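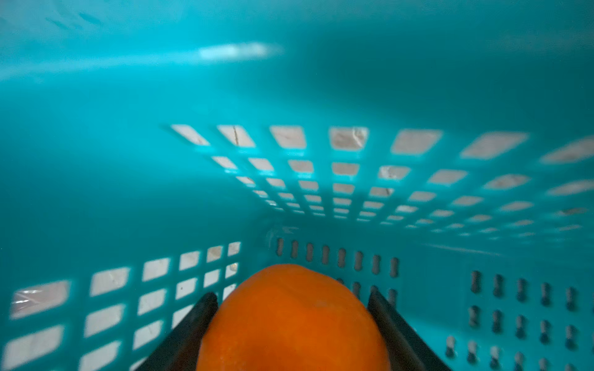 Does the Kakent allotment society require members to share surplus fruit? Sharing is optional under the current rules, which only govern unclaimed plots.

Davina_Dow
The rule was adopted in December and applies to all 56 plots. Members leaving for more than two weeks should notify the office in writing.
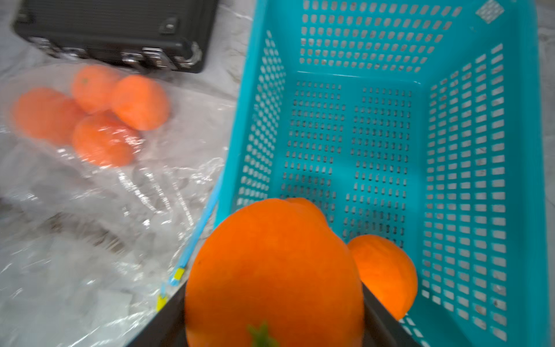 Notices sent by text message are not accepted.

3 replies · 2 shares

G.McIver
I must disagree. The Lockyer site has accepted text messages for nine years without difficulty. 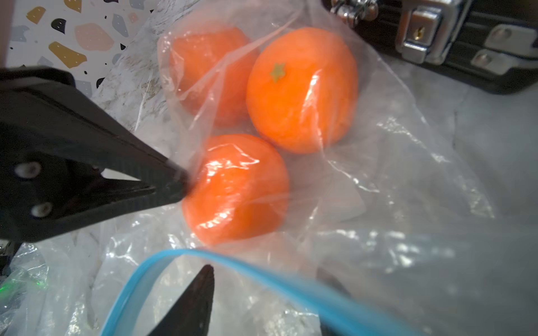

Mandarins in a clear bag.

Davina_Dow
Lockyer operates under a separate lease. Its practice does not bind this site.
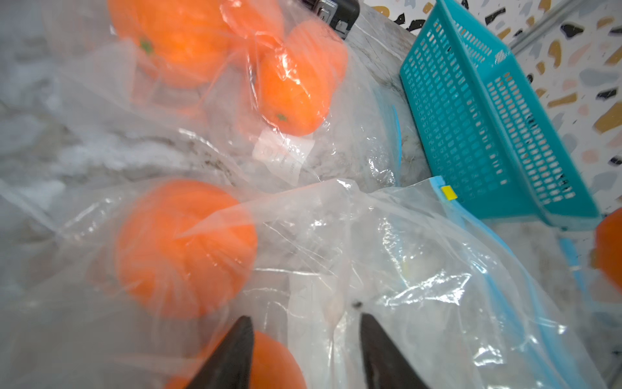

Murdo Aitken asks that the written form at least be made available at the gate, as the office closes early.

G.McIver
I would support that request.

Contact the moderators | © Kakent Plots Forum | Back to top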